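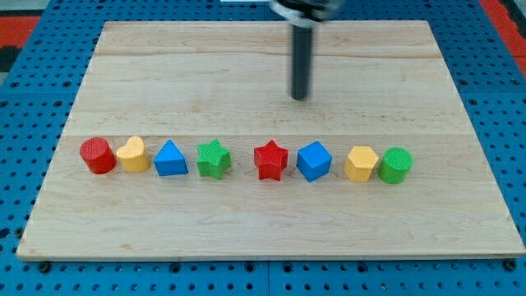
Pale wooden board on the blue pegboard, shape blocks in one row, two of each color.

Sep 30, 2023 - block set, Kikcombe order

Quick notes before I lock up. Board first. Glue line across the middle shows more than I wanted, the one near the top is faint and I'd leave it. Ran a fingernail over both, no step on the upper, tiny one on the middle. Sadao says scrape it, don't sand, he's probably right. Grain runs the long way on every plank so at least that got done properly. No finish on yet.

Front edge still wants easing. 2 passes with the block plane then paper. Kids will have their chins on it.

Blocks. Ribs on the top faces are the big question. Agathe likes them, says they give little fingers something to feel. I think they hold crumbs. Tried a wet cloth on the red cylinder, came up ok but took longer than it should of. Toothbrush better. If we go smooth on top it's over 40 minutes extra per set and Gaillard won't pay for that, asked in May and got a flat no.

Colors: red, yellow, blue, green, keep. The red is deeper than the chip Gaillard sent. Doesn't bother me, might bother them. Put the chip next to it in daylight Monday, not under these tubes.

Line them up on the board like today whenever anybody checks color - easier to see a bad one in a row than in the bin. Leave gaps so they can be picked up without knocking the neighbor.

Fit in the sorter lid: cylinder drops through clean. Star hangs on one point unless you turn it just so. Opened that hole up by a hair with the needle file, better, still not happy. Agathe to redraw the star cutout, she has the Evport template, the old one in the drawer is WRONG, please bin it.

To do
- scrape middle seam
- ease front edge
- oil test on offcut, 20 min wipe off, look at it next morning
- star cutout (Agathe)
- ask Fivetgate about blue filament, down to the last 2 spools
- find lid for the glue pot, agian

Sadao has the good scraper. Get it back.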